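Product Review: Pleko Hand-Held Gripper Pair
Equipment Evaluation Service, Binden Institute
14/07/2025

The Pleko is a pair of hand-held grippers intended for recording examples of manual tasks, from which a control policy is later trained. The Institute acquired 2 pairs in February and has since recorded more than 3,000 examples with them, chiefly short tabletop exercises. Results were compared with those of the Curkari set already in service.

Operators adapted to the Pleko quickly. The jaws close evenly and hold thin objects securely, an area in which the Curkari set performed poorly. Of 200 trial recordings made with a stick and cup, 118 were accepted at first review. Most rejections resulted from brief losses of tracking when the two hands crossed.

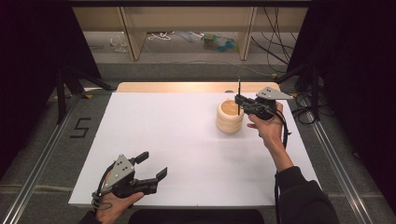
Stick-and-cup exercise: the right gripper closed on the stick, the left held open.

Cabling remains the principal weakness. Over longer sessions the cables pull at the wrist, and operators requested frequent breaks. The printed manual gives little guidance on routing them, and the supplier, Oyewole, was slow to answer questions on the subject. Export of recordings was reliable throughout, although file naming cannot be changed.

The Pleko is recommended for laboratories recording two-handed tasks with small objects. It is less suitable for work that requires a wide reach.

Rating: 4 out of 5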